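Visiting the Berkarine Kart Track: Your Questions

Do I need a racing license?
Not at all, and please don't let that worry you! Rental sessions are open to anyone over 11, and we'll happily lend you a helmet.

What should I wear?
Closed shoes and long sleeves, and do bring something warm for the evening races.

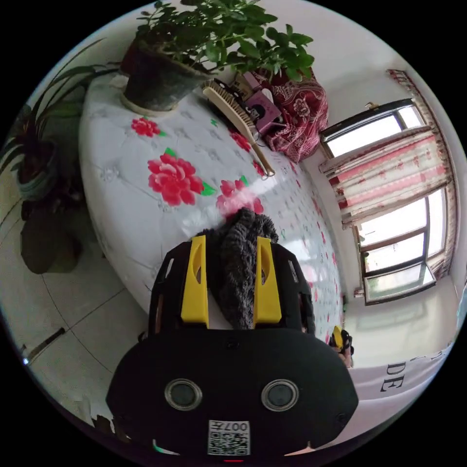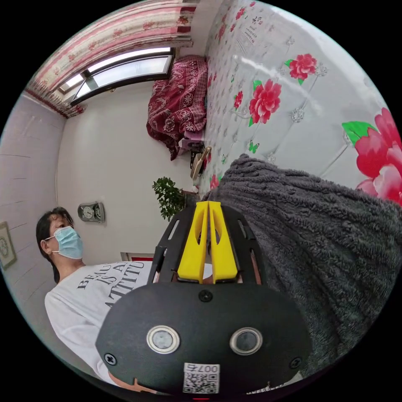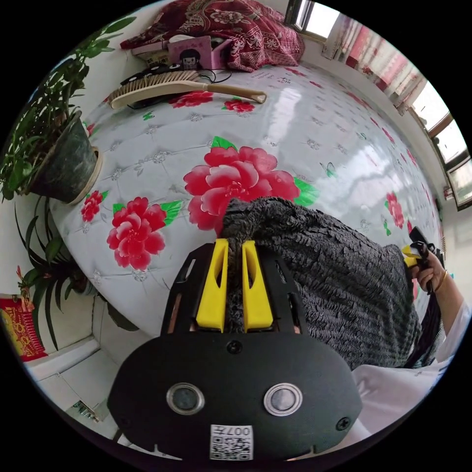

How long is a session?
You get 11 minutes on track, plus a friendly briefing from Ettore Monti.

Can we book as a group?
Of course, up to six drivers at a time. Just ask for I-hsuan Lau at the desk.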